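### 4.2 What people keep, and where they keep it

The second round of home visits gave us far more than we had hoped for. Across 211 households in the Skultetberg district we logged 2,991 stored food items, and the richness of the notes people added in their own words still delights us. Participants wrote in the margins, drew arrows between shelves, and in one case attached a full page on the proper storage of dried beans. (We have kept that page, and it deserves a paper of its own!) The coding scheme from the Callora pilot held up well, though we split the old "miscellaneous dry" group into three after Marloes Lambrechts pointed out how much of it was tea.

The strongest pattern concerns reuse. Of the items logged, 347 were stored in a container that had first held something else, and these were spread across every age group and household size. We had expected reuse to follow income, as it did in the Temba interviews, but the link was weak. Habit learned from a parent or grandparent was the reason people gave most often, and they gave it with real warmth. 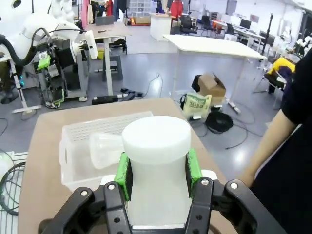 **Figure 5.** White plastic jar with a rounded lid.

Labeling turned out to be the liveliest topic in the follow-up talks. Many households label nothing at all and rely on the place of a jar on the shelf, a system that works beautifully until a guest puts things away. Others label the lid only, which helps in a deep drawer and fails on a high shelf. Plain, opaque containers are the hard case: a white jar like the one in Figure 5, with a matching white lid, hides its contents completely, and participants who owned several told us they shook them, sniffed them, or simply opened every one. Clear glass drew far fewer such stories, even where it carried no label.

We also looked at how long items stayed put. In the November round, spices had the longest stays by a wide margin, and flour the shortest. Households using the Urko shelf diary noticed old items sooner than those working from memory, but the diary group was small and keen, so we treat this as a lead worth following. What excites us more is that people in both groups could describe the back row of their cupboards in great detail. Section 4.3 takes up those descriptions and compares them with the shelf counts.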